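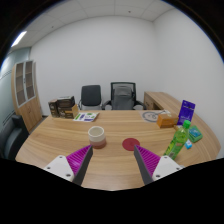

Notes by Clementina Antunes | April 20, 2025 | Writing for Local Papers, session 5

Okay, leads. Last time we stopped in the middle of the Corkgate bridge story, so get your copy out again and look at the first sentence. Mine ran to 73 words when I first filed it, and my editor, Declan Dolan, sent it back with a single question mark. Fair enough!

What I'd buried was the closing date. People who drive over that bridge every morning want to know when they can't, and I'd put it under a long bit on the history of the stonework (which I still love, by the way). So my first rule for you is to find the thing a reader would phone a neighbor about, and put it up top.

Now, quotes. I like one early — third or fourth paragraph — and I like it short. If your source talks the way a press release reads, paraphrase and move on. You can keep the odd phrase if it has some life in it.

For next session, write up the Skiltlow library meeting from the minutes I handed out. Keep the lead under 30 words, and the whole piece under 400. Bring two printed copies, double spaced, because we'll be swapping and marking them up in pencil. Védís has the spare minutes if you lost yours.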